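4. Setting the streaming energy limits

This section covers the energy settings for video streaming on the Sonditel home gateway. You can complete it from the Bomport app on a phone or tablet, or from the gateway's own settings page in a browser. The menu names are the same in both.

Before you start, finish section 3 (Connecting your players). A player that has not been paired with the gateway will still stream, but none of the limits below will apply to it.

4.1 Turn on metering

1. Open Bomport and sign in with the owner account. Guest accounts can read the meter but cannot change it.
2. Go to Home > Energy > Streaming.
3. Switch Metering to On. The status line changes from Idle to Collecting.
4. Leave the gateway powered for one full evening of normal viewing before you set any limits. The first reading appears the next morning at 8 a.m.

Note: Readings are shown in watt-hours and cover the gateway and the paired players. The power used in data centers and on the outside network is shown on a separate line, marked Est. This is an estimate based on the amount of data received, and it should not be compared with your electric bill.
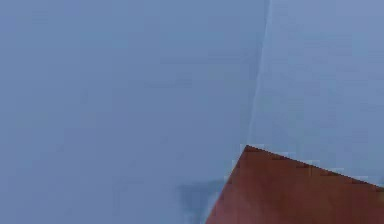
If the status line still reads Idle after ten minutes, restart the gateway from Home > System > Restart. Do not use the reset pin. The reset pin clears all pairings and you will have to repeat section 3.

4.2 Choose a default picture quality

Most of the data used in a home comes from picture quality, so set this first. The gateway asks the player for the chosen quality at the start of each title. Some services ignore the request. These are marked with a gray dash in the player list, and you will need to change the quality inside the service's own menu.

1. Go to Home > Energy > Streaming > Quality.
2. Select a player from the list.
3. Choose Low, Standard, High or Full. On phones and on small kitchen or bedroom screens, Standard is recommended.
4. Tap Apply, then stop and restart whatever is playing. The change does not affect a title that is already running.
5. Repeat for each player.

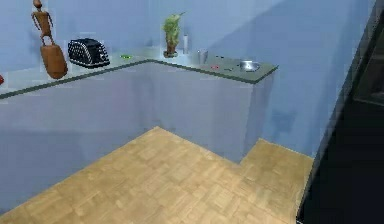

Corner kitchen counter with a light grey top, parquet floor below.

To use a higher quality for one title only, press the Boost button on the player's page in the app. Boost ends when the title ends. It does not carry over to the next episode.

4.3 Set a daily data limit

The limit is counted per household and resets at midnight. The factory value is 8 GB.

1. Go to Home > Energy > Streaming > Daily limit.
2. Enter a value in whole gigabytes.
3. Under When reached, choose Notify only, Lower quality or Stop.
4. Tap Save.

With Lower quality, the gateway drops every paired player to Low until midnight. With Stop, paired players lose access to video services, but music, calls and web pages keep working.

Caution: Do not choose Stop if a paired device is also used for a security camera, a baby monitor or telehealth visits. The gateway treats all live video the same way. Take the device off the paired list first, or use Notify only.

4.4 Autoplay and background video

Video that plays with no one watching is counted toward the daily limit. To cut it down:

1. Go to Home > Energy > Streaming > Idle playback.
2. Set the idle timer. You can choose 1, 2 or 3 hours.
3. Switch Audio only to On if you often listen to music videos with the screen off. This works with Biteo and Jugah – other services send the picture whether it is shown or not.

Note: The idle timer starts again each time a button is pressed on the remote. Volume changes made on a separate speaker are not seen by the gateway.

4.5 Reading the monthly report

The report is ready on the first day of each month under Home > Energy > Reports. It lists each player with its hours, data and watt-hours. A household total of 660 Wh or more places a yellow mark beside the month. The mark is for information only and does not change any setting.

To keep a copy, tap Export and choose PDF or CSV. Reports are stored on the gateway for one year and are erased by a factory reset.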